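Kadine Shire extends food organics collection to all townships

Council adopts new kitchen waste service after Cloneswood trial
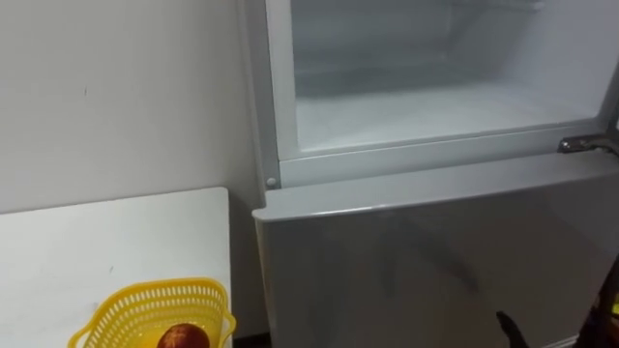
Weekly service to begin in the new year

Households across Kadine Shire will have their food scraps collected weekly from 1st January, following a decision by council to extend the service now operating in Cloneswood to the remaining townships in the shire.

The change will bring 3,018 additional properties into the food and garden organics program. Residents in Gondal, Kadine township and the rural residential area along the Clutura Road will be able to place fruit and vegetable scraps, meat, bones, dairy products, bread, coffee grounds and tea leaves in the green-lidded bin they now use for lawn clippings and prunings.

Green-lidded bins, at present emptied once a fortnight, will be emptied every week. Red-lidded general waste bins will move to a fortnightly collection. There is no change to the yellow-lidded recycling bin, which will continue to be collected on alternate weeks.

Results of the trial

The Cloneswood trial took in 1,478 households and was reported to council in September. Over the trial period, 478 tonnes of organic material was collected and taken to the composting facility at Clutura. An audit of general waste bins in the same streets found that food made up a much smaller share of the contents than it had before the trial began.

Council's Manager Waste and Resource Recovery, Usman Bangash, said the response in Cloneswood had been strong enough to recommend the service to the rest of the shire.

"Contamination was our main concern going in," Mr Bangash said. "Plastic bags are the most common problem, and they are costly to remove once they reach the composting site. The rate fell over the course of the trial as households became used to the service, and it is now at a level the facility can manage."

Mr Bangash said some residents had raised concerns about odour, particularly over summer, and about the reduced frequency of general waste collection. Families with children in nappies and residents with medical needs may apply for a larger general waste bin, or for weekly collection, at no extra charge. Some 55 households in Cloneswood are receiving one of these arrangements at present.

Kitchen caddies and liners

Each property joining the service will receive a small kitchen caddy, one roll of compostable liners and a printed guide to what may and may not go in the bin. Delivery will be made to the front door or letterbox. Residents of units and townhouses with shared bins will be contacted separately through their owners corporation or property manager.

Use of the caddy is optional. Residents may wrap scraps in newspaper or place them loose in the green-lidded bin. Only liners marked as certified compostable to the Australian Standard will be accepted. Bags labelled degradable or biodegradable do not meet this requirement and should be placed in general waste.

Replacement liners will be available free of charge from the customer service centre in Kadine, the Gondal Library and the Cloneswood transfer station. Proof of address will be required.

Reducing waste at home

The introduction of the service does not replace council's advice to avoid food waste where possible. Residents are encouraged to plan meals before shopping, to check the refrigerator and pantry before buying more, and to store fruit and vegetables according to type. Potatoes and onions keep best in a cool, dark cupboard and should be kept apart. Most leafy greens last longer in the crisper, wrapped in a damp cloth.

Residents who already compost at home or keep poultry are welcome to continue. The green-lidded bin may be used for items that are not suited to a backyard heap, such as bones and cooked meat.

Free home composting workshops will be held at the Gondal Community Hall. Bookings are essential and may be made through council's website or by telephone.

Cost to ratepayers

The annual waste charge will be reviewed as part of the next budget. A report prepared for council by Director Infrastructure and Environment, Amna Ghumman, states that the cost of the additional weekly run will be partly offset by lower landfill fees.

"Material sent to landfill attracts a levy, and material sent for composting does not," Ms Ghumman said. "We expect the difference to grow over the life of the contract, but council has been careful not to promise a reduction in the charge before we have a full year of figures."

The finished compost is screened and sold to growers in the district. A portion is returned to council for use on parks and sporting reserves, and supplies will be set aside for an annual giveaway to residents - subject to the material passing the usual laboratory tests.

Councillors supported the recommendation, with an amendment requiring a progress report after six months. The report is to include contamination rates, the number of missed collections and a summary of complaints received.

What residents need to do

No application is necessary. Properties with a green-lidded bin will be added to the weekly run automatically. Properties without one, including those that previously opted out of garden organics, will have a bin delivered before the service begins.

A new collection calendar will be mailed with the next rates notice. Tenants who do not receive a rates notice may collect a printed copy from any council office or view their collection day on the website. The collection day will remain the same for most properties - a small number in Gondal and along the Clutura Road will change, and those households will be notified by letter.

Bins should be placed on the kerb the night before collection, with handles facing the house and a clear space between each bin.

Businesses, schools and clubs are not included in this stage of the program. Council will seek expressions of interest for a commercial service at a later date.

Enquiries may be directed to the Waste and Resource Recovery team through the customer service centre during business hours.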